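Part-time Bookkeeping Assistant, Damberg

Bonudar is a small wholesale bakery supplying cafés, schools and corner shops in and near Damberg. We are looking for a bookkeeping assistant to join our office from February.

The post is for 20 hours a week, spread over mornings. Most people in the office start at eight, but we can agree a later start if you have children to drop off or a bus to catch. The contract is permanent after a trial period of 4 months.

What the work involves

Entering supplier invoices and matching them against delivery notes
Sending out customer statements at the end of the month
Chasing late payments by phone and email
Keeping the petty cash book
Helping Wilmer Ayala with the stock figures when he does the flour and packaging count
Answering the phone when the order desk is busy

You will report to Maritza Huamán, who runs the accounts. The office is above the bakery, up one flight of stairs, and it gets warm in summer. There is no lift at present. Parking is at the back, off the yard, and the vans have first call on it before nine.

What we are looking for

You should have at least two years of office work behind you, with some of that spent on invoices or ledgers. We use an older accounts package and a lot of spreadsheets, so you need to be comfortable with both. A bookkeeping certificate is welcome but we don't insist on one. You will be speaking to customers who owe us money — some of them have been with us for over 20 years — and we want those calls handled politely.

Spanish or Polish would be useful in the bakery, though the office works in English.

Pay and conditions

Pay is by the hour and depends on experience. We will tell you the rate before the interview if you ask. Holiday is in line with the rest of the staff, and you can take bread home at the end of a shift.

How to apply

Send a CV and a short letter to Lucero Sánchez at the Bonudar office, or hand them in at the front counter before two in the afternoon. Please give the names of 2 people we can contact, one of them a recent employer. Interviews last half an hour and include a short exercise with sample invoices.
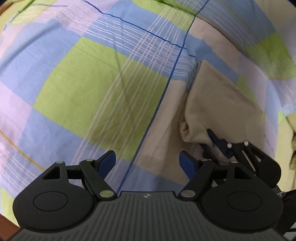

If you have applied to us before and were not taken on, you are welcome to try again. Mention the earlier application in your letter, and send an up-to-date CV with it.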